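Griruvo drawer episodes, README

Updated Monday, January 17, 2022

Hi! I'm Samira Hamdan, and I look after the data side of Griruvo, the simulated tidying set we built at Stamdale before letting a two-armed robot anywhere near our guest rooms. If you only want the files, skip to the layout part.

What's in it

There are 229 episodes, all rendered in simulation. The robot works at a chest of drawers in a furnished room. 135 of them were driven by people from our housekeeping team using the Srour hand controllers, and the rest came from the engineers (you can tell, they're slower). Each episode has joint states, gripper commands, the rendered view and a short text note from whoever was driving.

Layout

episodes/ has one folder per run
notes/ has the drivers' comments, lightly cleaned up for spelling
splits/ has train and test lists
Pamura 4 or newer is needed to replay anything. Older versions load the arms fine and then lose the furniture, so please don't email me about that one!

Who drove, and what it did to their week

Arnar Hjaltadóttir runs the morning shift and set the rule that driving counts as regular paid hours. I'm glad she did — our first plan had people squeezing it in after their rooms were done, which was a dumb plan and it was mine. Now two people per shift swap an hour of rooms for an hour of driving. 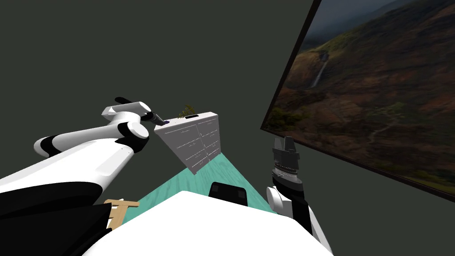
It's changed who talks to whom. Housekeepers used to hear about new equipment when it arrived in a box, and now they write half our bug reports. Some of them like the sitting down. Others find it more tiring than making beds, and a few have asked to stop, and that's fine, they just go back on rooms. What we still owe everyone is a straight answer on staffing for next year. I don't have it yet.

Known problems

Episode 137 has its note attached to the wrong run. Gripper commands lag the arm states a little in the earliest folders — fix coming later in January.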